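How do strongmen and strongwomen get so strong?

Ever watched somebody pull a truck with a rope? A real truck. That's strongman, and women do it too – then it's called strongwoman. People train for years to get there. So what's going on inside them?

Start with muscles. You've got over 600 of them. Wait, that's all the muscles, and we only need the big ones today. Legs, back, hips, shoulders. Most kids think it's all arms. Nope. Lifting a heavy stone off the ground is mostly legs and back.

A muscle is a bundle of tiny threads called fibers. When you lift something hard, your body notices. It goes to work fixing up the fibers and making them thicker. This happens while you rest and sleep, not during the lifting. So rest days count as training. Really!
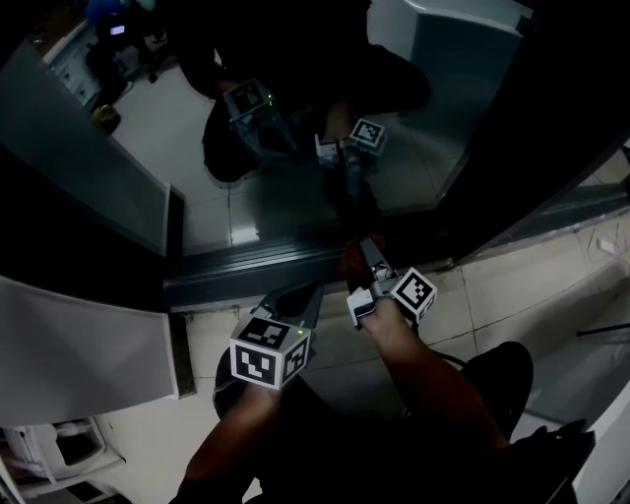 Then there's the brain part. Your brain sends a message down your nerves: pull! In a beginner, only some of the fibers get the message at the same time. With practice more of them fire together. That's why new lifters get stronger in the first few weeks, before thier muscles look any bigger.

Now grip. Super important. At the Golby Games, held every March, there are 8 events and almost all of them need strong hands. The farmer's walk is the famous one – pick up a heavy weight in each hand and go. Strong legs are no use if your fingers open up. Look at the person at the mirror, one gripper in each hand, right arm reaching forward. Two hands, two separate jobs. In the farmer's walk it's the same, and the weaker hand usually lets go first.
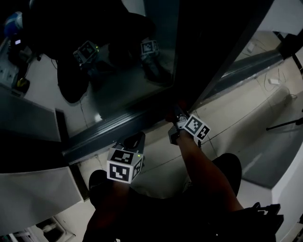

Food next. Lifters eat a lot because muscles need building stuff, called protein. Eggs, beans, fish, chicken, milk. Also carbs like rice and potatoes for energy. A grown-up who isn't very active might need 2000 calories a day. A big strongman can need a whole lot more. Don't copy that, you're not pulling trucks. And a mirror is handy in training too, so lifters can check if their back is straight.

Can kids do it? Sort of. The Brennan club has a junior day with light sandbags, a coach watching, and lots of tug of war. No super heavy lifting. Good ways to start at home: climbing, push ups, hanging from a bar, carrying the groceries in.

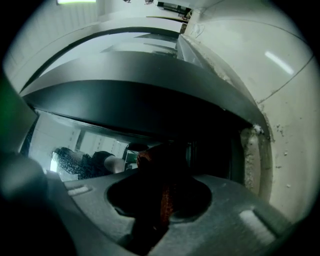
A gray gripper, up close. The plastic is a little scuffed.

Words to know
Fiber – a tiny thread inside a muscle
Nerve – carries messages from the brain
Protein – the part of food that builds and fixes muscle
Grip – how hard your hand can hold on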